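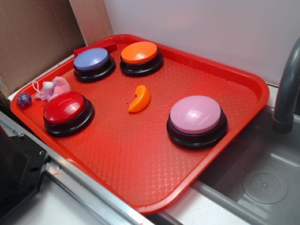 Figure 3-1. Tray with the four buttons and loose pieces set out.

3. Setting up the button tray

This section covers the button tray from the Dollmont play library, item 239. It tells you how to check the set, load the buttons, record messages, lay out the tray and put everything away. Read the whole section once before the first session. After that most people only need 3.4 and 3.7.

The tray is used for listening and choosing games. A child hears or sees a prompt, finds the matching button or loose piece, and presses it or picks it up. Two children can share one tray if they sit on opposite long sides.

3.1 What is in the set

Red plastic tray, raised rim, textured floor
Push buttons with dark bases: red, orange, blue, pink
Orange wedge piece
Small pink plush toy with loop
Small dark purple ball
Red rectangular block
Storage bag with zipper
Record card

The block is close in color to the tray and is the piece most often reported missing. Look along the rim before you fill out a loss slip.

CAUTION: This set contains small pieces, including a ball. Do not give it to children under 3 years or to any child who still puts things in the mouth. An adult must stay with the tray the whole time it is out.

CAUTION: The loop on the plush toy is for hanging it up to dry. Do not put it around a wrist or neck, and do not tie string to it.

3.2 Fitting the batteries

Batteries are not lent with the set. Each button takes 2 AAA cells. Use new cells of the same type in all four buttons. If you mix old and new, one button will play more quietly than the others and children will notice it.

1. Turn the button over onto a folded towel so the cap does not get scratched.

2. Loosen the screw in the base with a small crosshead screwdriver. The screw stays in the cover.

3. Lift the cover and put in the cells, matching the plus and minus marks.

4. Close the cover and tighten the screw until it stops. Do not force it.

5. Turn the button upright and press the cap once. A button with nothing recorded gives a short tone.

Note: Changing the batteries erases the message. Write your messages on the record card first if you want to use them again.

3.3 Recording the messages

Each button holds one message of up to 6 seconds. Short messages work best. A single word, an animal sound or a name is enough for most children, and you can make them longer once the child knows the game.

1. Choose a quiet room. A running faucet or a fan will be heard on the recording.

2. Hold the button a hand's width from your mouth.

3. Press and hold the record switch on the base. Wait for the tone, then speak.

4. Let go of the switch when you have finished. If you hold it too long, you will get silence at the end, and some children will wait for the silence to finish before they press again.

5. Press the cap to hear the message. Record again if the first sound is clipped.

6. Write the color and the message on the record card.

Do all four in one sitting and in the same voice unless the game is about telling voices apart. Philomena Appiah, who put this set together, uses the color names for a first session and changes only one button at a time after that.

If you want to play without sound, leave the batteries out. The buttons can be used as plain color targets, and steps 1 to 6 above can be skipped.

3.4 Laying out the tray

Set up before the child comes to the table. The layout below is the standard one used on the Treltow cards, but any layout will do if you keep it the same through a session.

1. Clear a flat surface a little larger than the tray. A counter is fine for a child who stands to play. If there is a sink next to it, turn the faucet off fully and wipe up any water before you bring the buttons over.

2. Put the tray down and press on each corner. If it rocks, there is something under it.

3. Place the blue and orange buttons next to each other at one end of the tray, along the far side.

4. Place the pink button toward the other end, away from those two.

5. Place the red button on the opposite long side from the orange one. You should be able to get your fist between any two buttons. Small hands tend to land between buttons that are too close together, and both go off.

6. Press each cap with a flat hand. The base should sit level on the tray floor. Turn the button a little if it wobbles.

7. Put the orange wedge in the open space between the buttons, lying on its side. Check it before you put it down. The fine lines that fan out across the wedge hold crumbs and dried paint, and a soft toothbrush gets them out.
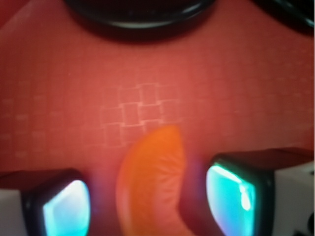

8. Put the plush toy at the edge of the tray beside the red button. Turn the loop outward so it does not lie across a cap.

9. Put the ball near the corner, close to the plush toy. If it will not stay put, the surface is not level.

10. Put the block at the rim by the blue button. It can lean on the rim.

11. Walk around to the child's side and check that every button can be reached without leaning on the tray. For a child who sits low, slide the tray toward the table edge, but keep all four corners supported.

Note: For a first session, leave out the ball and the block. Four buttons and two loose pieces are plenty. Add the others when the child has settled.

3.5 Trying the layout

Play one short round yourself before you start.

1. Press the buttons in this order: red, pink, orange, blue. Each message should play to the end.

2. Press red and blue together. Both should play. If one cuts out, its batteries are low.

3. Pick up the wedge with one hand and put it back in the same place. If your sleeve touched a button, move that button closer to the rim.

4. Look at the tray from where the child will be. If a window or lamp puts a strong shine on a cap, turn the whole tray and leave the layout as it is.

You can run the game with the tray turned end to end. The pieces keep their places in relation to each other, but the child sees them from the other side and has to look again. This is a good second step for a child who has started pressing by position and no longer looks at the colors.
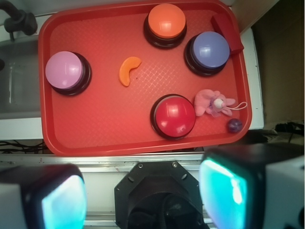 3.6 Games to start with

Find the color. Say a color and wait. The child presses the button and hears the word back. Give the child time, and do not point until you have said the word twice.

Feed the toy. Say "The toy is hungry." The child finds the orange wedge and brings it to the plush toy. After a few turns, ask for a button press first and the wedge second.

What moved? Ask the child to close both eyes. Move one loose piece to another part of the tray. The child says or shows which one it was. Move the wedge first; it is the easiest to spot against the red floor. The block is the hardest.

Next to. Ask for the button next to orange, then the thing next to red. Use the same two words each time.

Stop a game while it is still going well. Ten minutes is long enough for most children under 5.

3.7 Cleaning and putting away

1. Take the loose pieces off the tray first and count them into the bag against the list in 3.1.

2. Wipe each button cap and base with a damp cloth. Do not hold a button under the faucet and do not put it in a sink of water.

3. Wash the tray by hand in warm water with dish soap. Use a soft brush on the textured floor, working with the pattern and then across it. Rinse and stand the tray on its long side to drain.

4. Wash the wedge, the ball and the block in the same water. Dry them with a towel.

5. Sponge the plush toy clean and hang it by the loop. Do not put it in the dryer.

6. Take the batteries out if the set will not be used again within the month.

7. Stack the buttons in the bag in pairs, base to base, with a cloth between the pairs. Caps stored face to face will rub.

CAUTION: Do not put the tray in a dishwasher. The heat can warp the floor, and the buttons will no longer sit level.

3.8 If something does not work

Button gives no sound: Check that the cells face the right way. Replace both cells.

Button plays by itself: The base is not level or something is pressing on the cap. Reseat it. If it still plays, take the batteries out and return it with a note.

Message is faint: Record again closer to the button, then check the batteries.

Cap stays down: Turn the button over and tap the base lightly. Wipe around the edge of the cap. Do not pry the cap off.

Ball rolls away: Level the tray, or leave the ball in the bag for this session.

Piece missing: Check the rim, the bag and under the tray. Write it on the record card and tell the desk when you bring the set back. Spare wedges are kept in the Viston drawer.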